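Skallari 3: a bias checker for job ads, reviewed

Skallari reads a job advertisement and marks wording likely to put off one group of applicants more than another. Version three adds a check on selection criteria, which the previous release ignored. I ran it over an archive of 1,553 ads from several employers, most of them for technical and trades positions, and compared the results with hand coding done by two readers.

Installation is straightforward. The desktop client and the browser version share one word list, and the list can be exported, edited and re-imported as a plain text file. Every entry carries a category (gender, age, disability, migrant background), a weight and a suggested replacement. Entries can be switched off singly but not by category, so anyone wanting a gender-only report has to edit the file by hand. 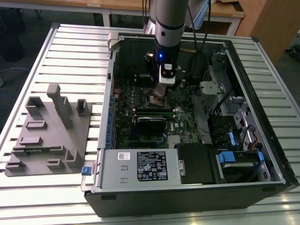 Word-level detection is the strongest part of the program. It caught "manpower", "recent graduate" and "native English speaker" every time they appeared, including inside hyphenated compounds and table cells. Context is handled less well. One ad for a hardware technician asked for someone "strong and confident with tools", and Skallari gave "strong" the highest masculine weighting and left the rest of the sentence alone. The work in question was bench work: a Dell tower on its side with the side panel off, and access needed to the heatsink, the memory slots and the graphics card. Physical strength has little to do with any of that, and a useful report would have asked whether the criterion belonged in the ad at all. The new criteria check is meant to do this. It fired on 11 ads in the whole archive, where the hand coders had marked far more.

Length matters too. Past 500 words the overall score flattens, apparently through averaging across paragraphs, and a poor criteria section can hide behind a long and harmless company profile. Pasting the criteria in separately gives a more honest number. The manual doesn't mention it.

The report itself is legible. Flagged terms are listed by weight, each with a line of reasoning and a link to its entry in the list. The colour scheme relies on red and green at similar brightness, a poor choice in an accessibility product – the monochrome option under Display should have been the default. 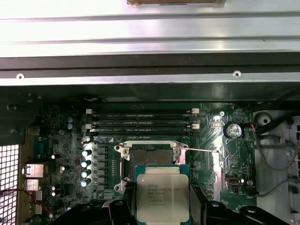 Domnica Costache read a draft of this review and thought I had been too generous about the word list. Her view is that recruiters learn the flagged terms within a few weeks, write around them, and go on shortlisting the same people, so the score rises while the applicant pool stays where it was. She would rather see the licence fee spent on structured interviews.

I can't test that with an archive of ads. Skallari has no access to application figures and makes no claim about them, although the dashboard label "Inclusion outcome" suggests otherwise and ought to be changed.

Emoreo, the obvious alternative, has a smaller list and no export, but treats criteria as a separate document from the outset. For a team that writes mostly short ads, Skallari is the better buy. For long public-sector position descriptions I would trial both on the same set of files before signing the annual licence.

Tested on the April build, default settings, Australian English list.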